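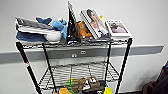 Visit to the Zudgate base camp open day
3 Oct 2021

Zudgate opened its new trekking camp to guides and small operators over 2 days, and I went along on the first. The camp sits at the end of a gravel road, well past the last farm, at an elevation of 1,279 metres. Allow extra time if you are towing a trailer. The final stretch is narrow and there are only a few places to pull over.

Manolis Antoniadis met us at the gate and did the safety talk. He manages the site for Trakine, the outfitter that holds the lease, and he kept it short: where the muster point is, where the bear lockers are, no food in the tents.

The sleeping area is a row of canvas tents on raised platforms. Each one has two cots, a small heater and a vestibule deep enough for wet boots and packs. I tried one of the cots and found it firm but long enough for me, and I am 6 foot 3. The platforms at the lower end are closer to the creek and noisier. I would ask for one further up.

Meals are served in a shared cook tent. Wumpini Sarpong runs the kitchen and had put on lentil soup, flatbread and a tray of date squares. She said large groups will eat in two sittings until the second stove is connected. Special diets need to be sent in with the booking, as the supply run only goes out once a week.

Washrooms are in a separate block. Showers are on a timer and the water comes from a holding tank filled from the creek. There is no cell service anywhere on the site. Staff carry a satellite phone, and guests can send a short message in an emergency.

After lunch Dela Abugri took nine of us up the Sulemana trail as far as the first lookout. The full route climbs to a pass and comes down the other side to the Lulteck hut, which most parties will reach on their second day. The section we walked was well marked, with new steps cut into the steep part above the creek. There was loose rock near the top and I was glad of my poles. Dela carries a spare pair for guests – worth asking for if you didn't bring your own.

I spoke with Hường Tăng about bookings on the way out. The five-night package is $3,470 per person, including meals, guide and the transfer from town. A tent without a guide is $103 a night, with breakfast only. Dates for next season go up to the end of July, and groups of eight or more are asked to phone instead of using the online form.

Parking at the gate is free. Dogs are not allowed past the lower tents.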